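Hondik Festival Screening Kit

Hire and purchase, from Mathias

The Hondik kit is a portable projection set for small film festivals, school halls and touring programs. It was put together for the Womum short film weekend and is now offered to any organizer who needs a decent picture in a room that was never built as a theater.

The kit has a projector, a folding screen, 2 powered speakers and a playback unit that holds the full program. It packs into wheeled cases and fits in the back of a station wagon. Setup takes 15 minutes once the screen legs are locked.
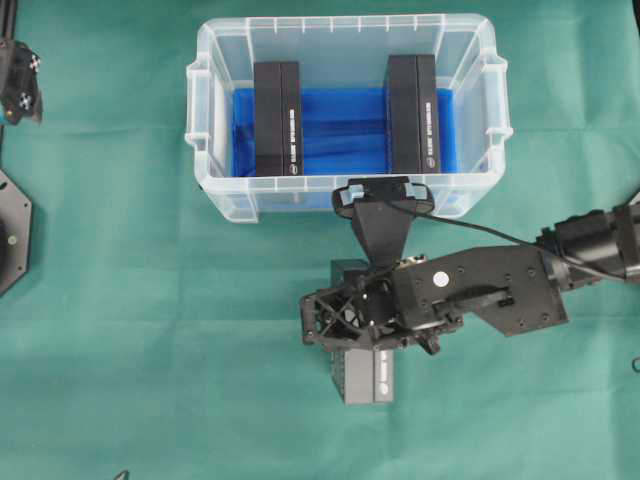
The playback unit accepts films on drive or memory card. Load them the night before and run each one for at least a minute, with sound. Subtitles should be burned in or supplied as a separate file with the same name as the film. The playlist can be reordered up to the moment a session starts, and a title card can be placed between films — useful when a jury needs time to write notes.

Hire is $285 for a weekend, collected Thursday after 3 p.m. and returned Monday morning. A spare lamp is included. Deposits are refunded when the kit comes back complete.

The screen suits audiences of up to 90 seated. For larger rooms, ask about the long-throw lens. The lamp is rated for 1000 hours, and the hours used are shown in the projector's settings menu.
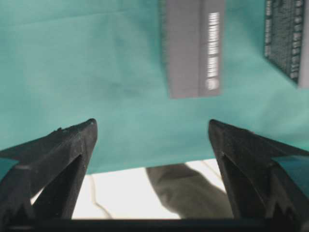
Beca Nicholas writes that the kit ran nine sessions at Plokthorpe in April without a dropped frame, but that the speakers needed turning up well past halfway once the hall was full. She would also like a longer power cable.

A longer cable can be added to any booking at no charge. Please ask when you reserve.

Bookings and sales: Iestyn Bellis, Mathias front desk, weekdays until 5 p.m.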